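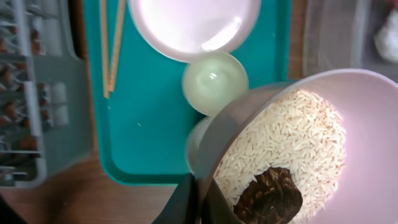
Lakari Kitchen Rental: Frequently Asked Questions

Who can book the kitchen?

Anyone 18 or older with a signed rental agreement. Most of our renters are caterers, bakers and people who sell at the market. You can also book for a family event, as long as one adult signs and stays on site the whole time.

How long is a booking?

The shortest booking is two hours. Setup and cleanup count as part of your time, so if you need three hours at the stove, book four. We open at 8 a.m. and the last booking ends at 10 p.m.

What does it cost?

The Bakier room is $34 an hour. The Ruchti room is smaller and has no convection oven — it is $17 an hour. Both rates include water, gas, power and trash pickup. Dry storage is billed by the month.

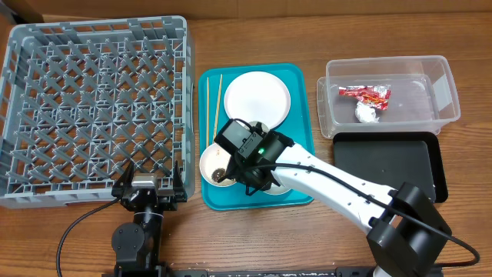
Do I need a food permit?

If you sell what you make, yes. The county issues the permit, and we need a copy before your first booking. Private events do not need one. We can give you a letter stating that you rent here, but we can't fill out the application for you.

Can I leave food between bookings?

Only if you rent a shelf. Shelf food must be in a closed container with your business name and the date. Anything without a label is thrown out at the end of the month. Cold storage is full until May, and there is a waiting list at the front desk.

How should I leave the dishes?

Washed, racked and left to air dry. Please don't stack wet trays inside each other.
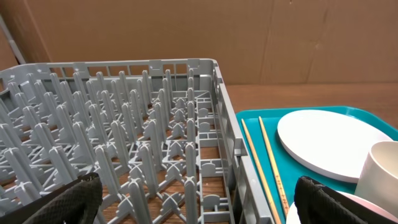
Gray dish rack with a teal serving tray beside it.

What should I bring?

Your own knives, aprons, towels and ingredients. Pots, sheet pans and mixing bowls stay in the rooms. Small hand tools come and go, so bring any you can't work without.
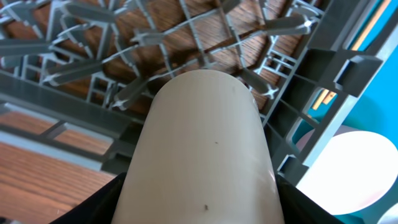 Cream-colored, with a rounded end.

Can I cancel?

You get a full refund up to 13 days before the booking. After that we keep half. If you don't show up, there is no refund, but you may move the booking once if you call before it starts.

Where do I park?

Unload at the side door on Cevik Street, then move to the back lot. The side door spaces have a 20-minute limit, and the city does ticket there.

Contact | © Lakari Kitchen Rental | Back to top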